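Fistside Tabletop Whiteboard

Item 2204
Large size, aluminum frame, glossy white surface
In stock. Ships in 10 working days, or sooner if the van is in a good mood.

Most whiteboards are sold on the assumption that you have a wall. The Fistside is for people whose walls are already taken up with windows, radiators and a calendar from the tire shop. It goes flat on a table, and people sit around it and draw on it until they agree or run out of coffee.

We started making it because our own planning meetings were held over a roll of brown paper. The paper was cheap, it curled, and every decision we ever made ended up under somebody's sandwich. The Fistside still attracts sandwiches, but it wipes down.

The surface

The writing face is a hard glossy coating on steel. Dry-erase ink comes off with a cloth the same day. Leave it over a long weekend and you will want the spray. Leave it all summer and you will want the spray, a second cloth and some time to think about your choices. Gloss does mean glare, so if there is a bright lamp straight overhead, move the table or move the lamp. We also make a matte version called the Toom, which cuts the shine and is noticeably fussier about red ink. Red is fussy on everything. Black and blue behave.

The back

Four rubber pads, one near each corner, keep it from skating when someone leans in to make a point. There are no hanging brackets. People write to ask for hanging brackets. We sell a wall board called the Grevar, and it has them.

Size and weight

The short side measures 900 mm and the long side is 1000 mm, so it will go through an ordinary door if you turn it on edge and nobody is coming the other way. One person can carry it. Two people can carry it while arguing about which of them is steering.

What's in the box

The board, with pads fitted
One cloth
One red marker and one black
A care sheet, which you may write on

Not in the box: a table. We get asked.

Care

Wipe with a dry cloth after use. Once a month, or when it starts to look like the inside of a teapot, use water with a drop of dish soap and dry it off. Keep scouring pads away from it. Permanent marker can usually be lifted by scribbling over it with dry-erase and wiping both off together. Tape is fine for a day or two, but peel it slowly.

Returns

Send it back within a month if it doesn't suit. Please erase it first. We once learned a great deal about a stranger's kitchen extension, including what they thought of the architect.

Spare cloths and pads are sold under Tarnora, our accessories line, which has a grander name than a bag of cloths needs.

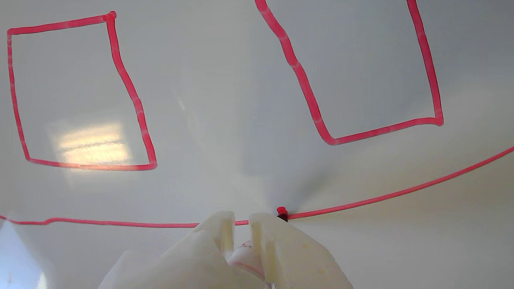
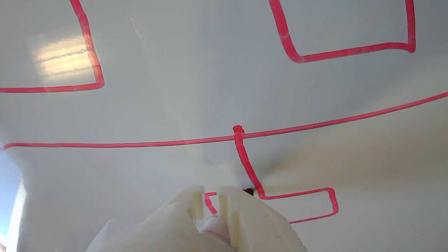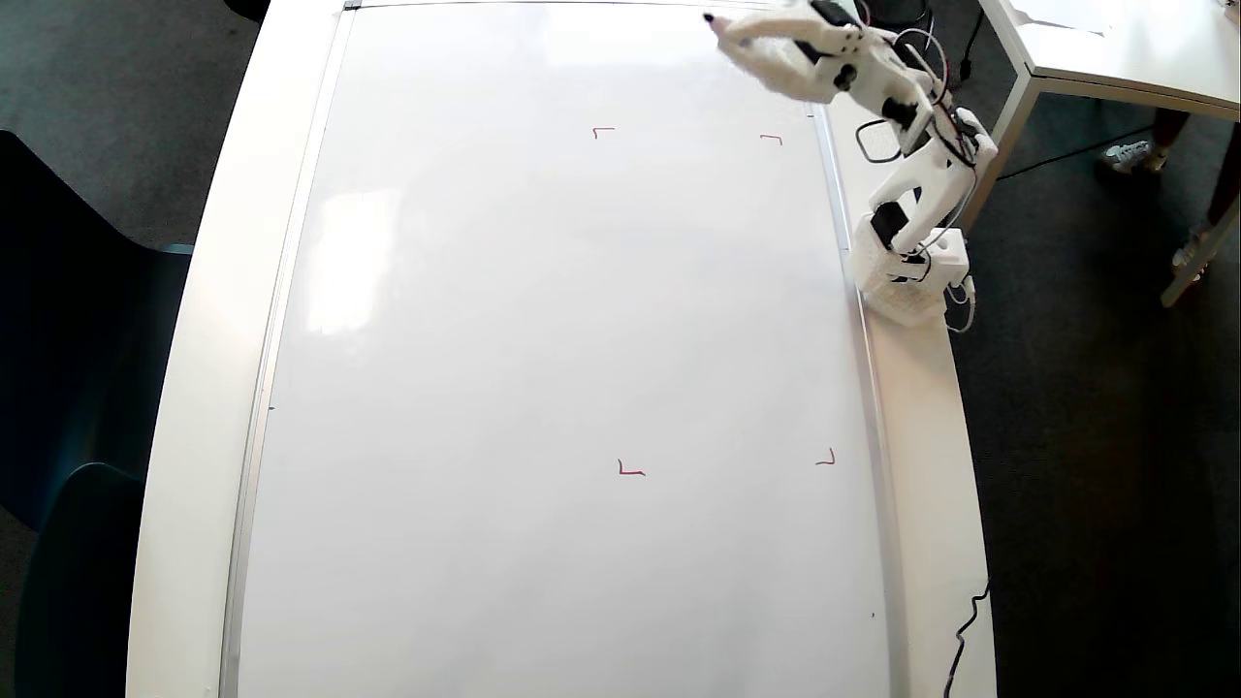
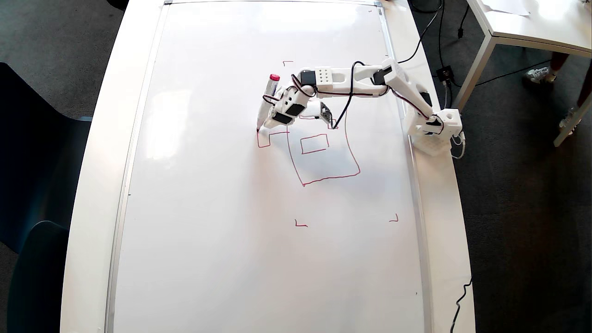
Red lines on a pale gray-white surface; in the last two pictures, the whiteboard is flat on a white table.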